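Relatório de progresso n.º 3
Projeto Rusard – Fabrico aditivo de suportes e coletores em liga de alumínio
Entidade beneficiária: Trarach
Responsável técnica: Idalina Cordeiro
Data: 11 de fevereiro de 2023

1. Âmbito

O presente relatório cobre as atividades das tarefas T2 (parâmetros de processo), T3 (pós-processamento) e T4 (ensaios mecânicos). A tarefa T1 foi encerrada no período anterior e não teve despesa imputada. A tarefa T5 (validação em banco) não foi iniciada, conforme o cronograma revisto.

2. Parâmetros de processo

Foram produzidos 22 lotes em AlSi10Mg por fusão em leito de pó, com espessura de camada constante e variação da velocidade de varrimento e da distância entre passagens. A densidade relativa foi medida pelo método de Arquimedes e confirmada por metalografia em secções transversais. A janela de trabalho adotada corresponde ao conjunto de parâmetros designado P7. O conjunto P4, proposto na candidatura, foi abandonado por apresentar porosidade por falta de fusão nas zonas em consola.

O pó reutilizado foi peneirado após cada ciclo. O teor de oxigénio manteve-se dentro do limite especificado. A humidade excedeu o limite interno em dois lotes, que foram segregados e não entraram na estatística da tarefa T4. Ctibor Oravec reviu o procedimento de armazenamento e a nova versão está em vigor.

3. Pós-processamento

O alívio de tensões passou a ser feito antes da separação da placa de construção. A deformação do coletor após corte por eletroerosão desceu para valores compatíveis com a sobreespessura de maquinagem prevista. A remoção de suportes nos canais internos continua a ser manual e é a operação com maior dispersão de tempo. Está em estudo uma alteração do ângulo dos canais que dispense suportes na curva de saída.

O acabamento por fluxo abrasivo foi subcontratado à Trnka. A primeira remessa foi devolvida com remoção excessiva de material nas arestas de entrada. A segunda foi aceite. 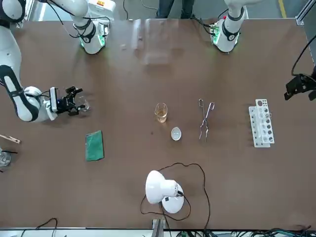
Figura 1. Braços robóticos sobre a mesa de trabalho.

4. Ensaios mecânicos

Foram ensaiados à tração 511 provetes, nas orientações horizontal, vertical e a 45 graus. A anisotropia da tensão de cedência diminuiu após o tratamento térmico. O alongamento na orientação vertical permanece abaixo do objetivo da candidatura. Ľubomír Tichý atribui o desvio a defeitos próximos da superfície e propõe repetir a série com provetes maquinados.

Os ensaios de fadiga encontram-se em curso e não são aqui reportados.

5. Execução material e desvios

Foram registadas 1649 horas de pessoal no período. O desvio principal ocorre em T3, por via da repetição do acabamento dos coletores. O custo da remessa devolvida foi suportado pelo subcontratado. A licença do programa de simulação térmica foi transferida de T2 para T4, sem alteração do total da rubrica.

Eduard Jelínek substituiu Čestmír Ševčík na coordenação dos ensaios. A alteração foi comunicada ao gestor do financiamento e aguarda registo na plataforma.

6. Riscos

Prazo de entrega do pó: médio. Existe um segundo fornecedor, a Taker, cujo material ainda não foi qualificado.
Disponibilidade da máquina de fadiga: alto. O equipamento é partilhado com outro projeto.
Alongamento vertical: médio. Ver secção 4.

7. Próximo período

Conclusão da série de fadiga e repetição dos provetes verticais. Qualificação do pó do segundo fornecedor. Congelamento da geometria do coletor até ao final de abril, condição para o arranque de T5. Solicita-se ao financiador a apreciação do pedido de reafetação entre rubricas entregue com este relatório (anexo B).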